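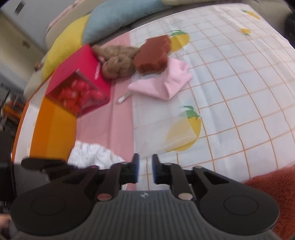 有一位用户写信给我们说,他的夹爪用了不到一个月,右边的手指开始比左边的慢一点点闭合,再过几天,指根的销子自己向外走出来了,他用指甲可以把它推回去,但是第二天又出来。他问,这个情况还可以继续采集吗?

请先停下来,不要继续。本页是 Tedo 手持夹爪的产品页,也是关于指根销轴松动问题的说明。已经购买的用户,请先读“故障说明”这一部分,产品参数可以以后再看。

## 产品简介

Tedo 手持夹爪用于家庭环境中的示教数据采集。操作的人用手握住它,对着床、桌子或者柜子里的物品做夹取动作,以后机器人用这些数据来学习。它有两根黑色手指,内侧各贴一块蓝色指垫,适合夹布料、海绵、毛线、小纸盒这一类不太重的东西。机身是灰色,表面有细的竖条纹,戴薄手套的时候也比较好握。

指根的银色圆销是手指转动的中心,上面连杆的顶端还有小一号的销。下面说的故障只和指根的圆销有关系,小销到现在没有收到过同样的报告。

## 故障说明

**受影响的产品:** 第 2 批,一共 126 台。批次号写在包装盒里面的保修卡上,机身上没有。

**现象:** 圆销的端面高出手指表面,或者用手指按的时候有轻微的移动。有的机器会先出现声音,空夹的时候“嗒”一下,后来才看得到销子凸出来。还有的机器没有声音,只是两边手指闭合不同步,指垫对不齐。

**原因:** 销子的固定依靠一个卡簧。这一批的卡簧由 Flurico 加工,槽的深度比图纸浅,卡簧不能完全落进去。我们收货的时候只检查了销子的直径,没有检查槽深,这个是我们的疏忽。反复开合以后,卡簧慢慢离开原来的位置,销子就失去了固定。

**危险在哪里:** 销子完全脱出的时候,手指会突然向外翻,握着机身的手如果靠得太前,可能被连杆夹到。还有一点请特别注意:脱落的销子很小,掉在床单或者毯子的褶皱里很难找到。家里有小孩或者宠物的用户,发现销子缺失以后,请把床上的东西一件一件抖开,找到为止。

## 怎样检查

每一次采集以前做一遍:

1. 关闭记录,把夹爪放在平的桌面上,手指朝前。
2. 从侧面看指根的圆销,端面应该和旁边的表面一样高。
3. 用指腹轻轻按左边的销,再按右边的。不要用螺丝刀撬。
4. 慢慢开合 7 次,听有没有“嗒”的声音。
5. 闭合以后看两块指垫的边缘是否对齐。

以上任何一项不正常,请不要再使用,也请不要用胶水固定。我们收到过用胶水处理的机器,胶流进了转轴,最后整个手指组件都要更换,维修时间也因此变长。用胶带把手指缠住,只在寄回来的路上使用是可以的。

## 对数据的影响

有几位用户很关心已经采好的数据还能不能用。Jafri 测试室帮我们做了比较:销子松动以后,画面里看起来手指位置正常,但是记录的开口宽度和真实的宽度有偏差,夹软的东西时偏差更明显。所以夹布、夹枕头角这样的片段,建议重新采。只做移动、没有夹取的片段,可以保留。

如果您不能确定从哪一天开始松动,可以看数据里完全闭合时的读数。读数开始变得不稳定的那一段,从那里以后的夹取片段都应该标记出来。

## 更换和维修

受影响的用户可以免费更换手指组件,左右一起换,不单独换一边。新的组件由 Belterix 加工,卡簧改成带锁口的形式,槽深每一件都测量。寄送的费用由我们负责,包括偏远地区。

申请的时候请提供下面的内容:

- 保修卡的照片
- 指根圆销的近照,左右都要
- 如果已经脱落,请写明销子有没有找到

五月底以前收到的申请,现在几乎都已经处理完。后来的申请按收到的顺序处理。自己有工具的用户也可以只要配件,说明书里有拆装的步骤,可是请先把旧的卡簧全部取出,新旧两种不能一起用。

## 参数

| 项目 | 内容 |
|---|---|
| 重量 | 293 克(不含侧面支架) |
| 手指 | 两根,黑色,连杆驱动 |
| 指垫 | 蓝色,可更换 |
| 侧面支架 | 平板式,黑色 |
| 卡簧形式 | 第 2 批为旧式,以后的批次为带锁口式 |
| 清洁 | 用干布,请不要用酒精擦指垫 |

更换组件以后,请重新做一次开合校准,校准没有完成时采的数据不要和以前的放在同一个文件夹。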